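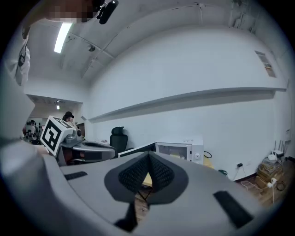 A robot budget goes wrong on the second page, the one that covers everything that isn't a robot. The first page is usually fine. It has the hardware on it, with a vendor's quote stapled behind, and the people who approve money like a quote. Then comes a single line called "installation and misc." with a number beside it that somebody typed at the end of a long afternoon. Go into a room where people are working with hand-held grippers and you can see how far that line stretches: the network router is on top of a stack of cardboard boxes, and there is loose cable on the floor next to it. I don't hold that against the people in the room. They have work to do and the boxes are a good height. I hold it against page two.

I have been writing and reading equipment plans for a long time, mostly for small plants and for the kind of lab that has to ask before it buys a chair. In that time the robots have gotten cheaper and better. The plans have not. If anything they have gotten worse, because a cheap arm makes everyone feel that the expensive part has already been dealt with.

The plan that made me want to write this came from Irnevden, a packing and light assembly shop that asked me to look over its automation request before it went upstairs. They wanted a Gititz cell, which is a small arm on a cart with a controller underneath, and they wanted Eide grippers to go with it. The request was neat. It had a payback table and a drawing of the floor with the cell shown as a tidy gray square. Under accessories they had put $3,000, and when I asked what was in the $3,000 I was told it was a round number.

So we sat down and filled it in. Mounting plates. Spare finger pads. A second power circuit, since the drawing put the gray square on a wall whose one outlet already ran the label printer. Network drops. Somewhere to keep the parts. Cable covers, so that people pushing carts wouldn't be rolling over cords. A table that didn't rock. We were past the round number before we got to the table, and we hadn't talked about training yet.

The spare pads alone are worth a paragraph. Anything that touches the product wears, and anything that wears will be needed on a day when it isn't in the drawer. The list we drew up had a set of pads and hardware on it at $1,433, and the first reaction was that this was a lot for bits of rubber. It was. It was also the only line on the sheet I would have defended to the last. An arm with a torn pad is a coat rack. I have watched a plant wait for a part that would fit in an envelope while the loan payment on the machine came due anyway.

Vendors are not lying about this, for the most part. They are quoting what they sell. If you ask a company that makes grippers for a price, you get the price of a gripper, and it would be odd to get the price of an electrician. The trouble is that the buyer takes the quote and treats it as the plan. I've seen a quote pasted straight into a board packet with the logo still on it.

Then there is the matter of the payback table. I distrust all of them, my own included. The usual table takes the hours a task eats today, multiplies by a wage, and assumes the machine will hand back 100 percent of those hours starting the first morning. I have never seen that happen. Somebody has to load it, clear it, clean it, restart it, and stand there wondering what the yellow light means. When I redo these tables I put 70 percent at the top, and I put it there after a slow first stretch where the figure is whatever you can get. People get angry at the 70. They say it sinks the project. Sometimes it does, and I would like to know what they thought was going to hold it up.

At Irnevden it did not sink the project, for what it's worth. It pushed the payback out far enough that the request had to compete with a new wrapper and a roof repair, and I thought that was a fair fight. A robot should have to stand in line with the roof.

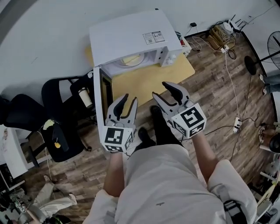
Should a small shop buy the equipment first and work out the space afterward?

Work out the space first. Measure the floor, find the circuits, decide where the cables will run and where the spare parts will live, and get a price on each of those. Then ask for quotes on the machine. If the space work costs more than you can stand, you have learned it for the price of a tape measure and a visit from an electrician.

I know the objection, because I have had it thrown at me in several meetings. You can't plan the room until you know the machine. There is something to it. A cart-mounted cell and a bolted-down cell want different floors, and a system that only needs a pair of grippers in somebody's hands wants hardly any floor at all. But you know far more about your room than you do about a machine you've seen in one demo. You know which breaker trips. You know which corner floods. Start there, and let the vendor's drawing fit your building for once.

The other objection is speed. If we wait until page two is filled in, the thinking goes, we'll miss the budget window, and it's better to get the arm approved now and find the rest later out of operating money. I understand this one even better, having done it. It works exactly once. The next time you go upstairs, somebody remembers that the last machine came with a tail of small invoices that ran well past March, and they add a penalty in their heads to anything you ask for. You don't get to see the penalty. You only see that your requests come back smaller.

Operating money is also where shabby setups come from. A shelf bought out of the capital budget is a shelf. A shelf bought out of what's left in the supplies account gets put off until the next quarter, and by then everyone has learned to step over the thing that was supposed to go on it. I have a low opinion of power strips on floors, but I have a lower opinion of the spreadsheet that put them there. Ask for the outlets when you ask for the machine. Nobody in the history of purchasing has been turned down for a robot on account of four outlets.

I'm also not convinced by the case for buying in pairs. The sales sheet for the Gititz had a discount on the second unit, and Irnevden had very nearly talked itself into it. A second unit is a fine idea when the first one has been running long enough to bore people. Before that it's a box. It takes up a pallet space, its warranty is ticking, and when the first machine breaks the second will be picked clean for parts until it can't be used either. If a vendor wants to give you a discount, ask for it on pads and on a service visit. You'll find out fast how much they like you.

What I would like to see on page two is dull. I want a line for power and a line for network. I want furniture, real furniture, with the height of the table written down. I want the consumables for a full year, priced by the people who will be changing them, and a note on how long each one takes to arrive. I want hours for the person who is going to own the thing, taken openly out of some other job, with the name of the other job. That last line is the one that gets crossed out most often. It's always assumed that whoever is closest will absorb it — and whoever is closest is usually the best operator in the building, who was hired to do something else.

And I want one line for taking it all out again. Machines get moved. Projects end. Somebody has to unbolt the plate, patch the floor, and find a home for a controller that no other machine in the shop can use. I've asked for this line on every plan I have reviewed and gotten it on two.

My view of the machines themselves is warmer than all this makes it sound. The Eide grippers were nicely made and I'd have them in my own shop. The Gititz did its demo without a hitch on a demo table in a demo hall, under lights that somebody had paid for. I'd just like to see it run next to the label printer before I signed.

Irnevden has sent the request up again with page two filled in. It now runs to a page and a half, and the first comment that came back on it was to ask whether the table could be cheaper.

November 2019
By the purchasing columnist, Memoris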